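## 4. Work at the Koridano break counter

Liva wants the evening restocking automated. We recorded the task by hand first.

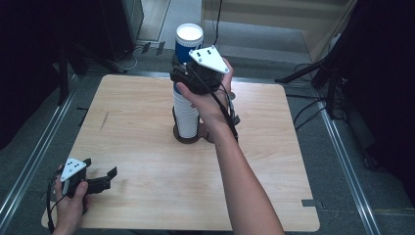 *Fig. 6. Gripper closed on the blue container, cup stack below.*

Diệp Lý's shift keeps refilling and loses wiping down, which she opposes. 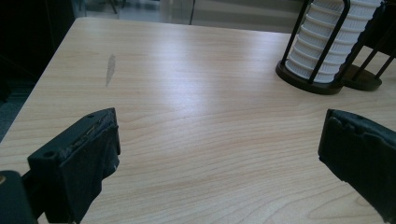 Staff asked who fixes a failed pick. Finger padding is one concern: the right pad has an uneven upper edge. Pad checks would fall to the shift, 2 per evening.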